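Checking a wrist camera in simulation before you trust it on the arm

If you have got as far as putting a camera on the wrist of your simulated arm, well done, because that is the fiddly half of the job and plenty of people give up somewhere in the joint file. The other half is making sure the view you get out of it is the view you think you are getting. I have lost more evenings to this than I care to add up, so I have written down the order I do things in now, in the hope that it saves you one or two of yours.

I am using Rullard as the simulator and Brunton for the control side, as in the earlier pages on this site. If you use something else the menus will be different but the order should still suit you. You will need an arm model that loads without complaint, a gripper fixed to the last joint, and a camera already attached to the wrist link. Lukian Yatsenko's page on attaching sensors is a good place to start if that last bit is still to do.

Step one: start with nothing in the world

Take everything out. No table, no blocks, no bins, no floor with a nice checked pattern on it. Set the background to one plain colour (I like a dull blue-grey, as it is easy on the eyes and doesn't get mixed up with the arm) and leave a single light on. It will look terribly bleak, I know, and you will be itching to get to the part where the arm picks something up! But with an empty world, anything that turns up in the camera is part of the robot, and you will be very glad of that in a moment.

Save this as its own world file. I call mine "bare" and I go back to it every time I change a mount.

Step two: set the picture size and the rate

Begin small. I set the camera to 300 by 300 and leave it there until the geometry is right. You can move up to 800 by 800 later on for anything you want to train with, but while you are nudging a mount back and forth a quick redraw is worth far more than a pretty one.

Then look at the near clipping distance. Rullard's default is set for a camera standing off across a room, and on a wrist it will happily slice away the front of your own gripper. Bring it down until the fingers or housing stop vanishing, and then bring it down a touch more for luck.

Step three: pose the arm so that it can see itself

Now for my favourite part. Park the arm in its home position and open the camera window. In most set-ups you will see the gripper and a lot of background, and that's fine, but it only tells you about one end of things. What you want as well is a pose where some other part of a robot comes into view, so that you have something near and something far to compare.

In Brunton, open the joint panel and move one joint at a time, slowly, until another arm link hangs into the upper part of the picture. Keep an eye on the collision light as you go. When you have a pose you like, save it with a name you'll recognise next month. 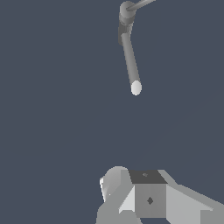 The bare world through the camera, with the gripper assembly low down on the right and an arm link hanging above it, white tip pointing down towards it.

Have a good look at your own version before you go any further. The gripper should come in from the same edge every time, whatever the arm is doing. Mine sits to the right of centre along the bottom, and I leave it there, as the masking step below copes with it quite well. If yours comes in from the top, your camera is upside down — turn it by half a turn about its viewing axis and try again.

Find one small mark on the gripper that you can pick out easily. On mine there is a little dark diamond on the front of the boxy block in the middle, and it does very nicely. Write down its position in the picture, as you will want it again in step five.

Step four: mask out the gripper

The perception code has no idea that the gripper belongs to us. Left alone it will find edges all over those flat grey faces and offer them up as things to grasp, and then your planner will politely try to reach for its own wrist.

Open the mask tool, choose "links fixed to camera", and let it draw the outline. Grow the mask by 2 pixels all the way round. Amirhossein Ansari talked me into that after I had spent a whole weekend chasing a thin bright line down the edge of the housing, and I haven't had the trouble since.

Please don't mask the hanging link. It moves, so a fixed mask would leave a hole in the wrong place as soon as the joints change. Moving links are handled by the self-filter, and you switch that on separately under Perception.

Step five: shake it

Run the wiggle script. It sends the arm through 32 small poses near the one you saved and grabs a picture at each. Go through them and check your little mark: it must stay on exactly the same spot in all of them. If it wanders, the camera is attached to the wrong link, nearly always the one just before the wrist. Move it one link down the tree and run the script again.

While you are there, check that the self-filter is following the other arm as the view changes. A lag of one picture means the joint states and the camera are being read at different moments. Tick "wait for state" in Brunton and it should settle.

Step six: put the world back

Bring things in one at a time, table first, and open the camera window after each. If you use the Indumwood table model, check its scale on loading, as the older download came in far too large and I spent ages wondering why I could see only brown. The Idimow bins have been no bother at all.

Once the table and bins are in and the mask still looks right, raise the picture size, save the world under a new name and keep "bare" just as it was. The next page covers depth, and we shall be using the same saved pose for it, so do leave that in the list.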